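June, build notes, Jumport (console port)

9:40 am. Picked up where the last entry stopped. Save migration still the blocker. Old saves from the demo load fine on PC, on console they hang at the title card. Log says slot header mismatch, same as before.

Tried:
- clean install, no save. Boots ok.
- clean install, demo save copied in. Hang.
- update over demo, save left alone. Hang, but only on second launch?? First launch goes through and then it writes the header back in the old format. So the writer is wrong, not the reader. Wasted half the morning in the reader.

Fix is in the branch, one line, embarassing. Needs the version bump or certification will bounce it again.

11:15. Burnenness level (the ice harbor one). Frame drops by the lighthouse, down to the low 20s when the fog comes in. Turned fog off, still drops. Turned the gulls off, fine. Every gull is casting a shadow. Shadows off for anything smaller than a crate, looks the same to me. If art objects, put it back on for the hero gull only.

Also the ladder at the dock. You can still climb it from behind. Leaving it, speedrunners on the forum like it.
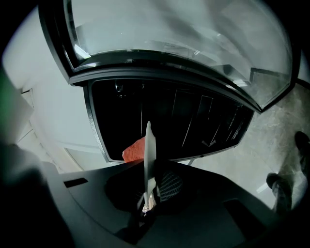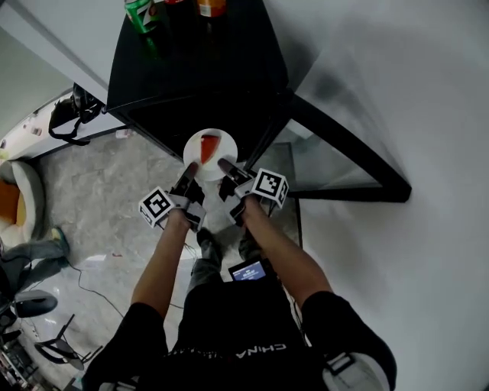 Notebook 3, p. 32

1:50 pm. Isument (our audio middleware wrapper) update came in. Do NOT take it yet. Music loops click at the seam on console, pause menu ducks the volume and never brings it back. Rolled back to the one we had. Note for whoever merges next: the lock file is right, leave it.

Controller stuff:
- rumble keeps going if you quit during the boat crash. Fixed.
- dead zone slider saves but doesnt apply untill restart. Not fixed.
- button prompts show keyboard keys for 3 seconds after waking from sleep. Can't repro on the second kit, only the first. Firmware? Check both match.

3:30. Ran the Rostami boss start to finish with the new checkpoint. 2 crashes, both in the phase change, both when the player is mid-roll. Stack points at the camera handoff, it grabs a target that has already been freed. Put a guard in. No crash since but I only got a few runs in, so somebody else please hammer on it.

He is also too easy now. Checkpoint refills potions, it shouldn't.

Patch note draft, rough:
Fixed older saves failing to load
Better frame rate in Burnenness
Fixed crash in Rostami fight
Rumble stops when you quit

Next: version bump, slider, firmware on kit one, then package and leave it uploading overnight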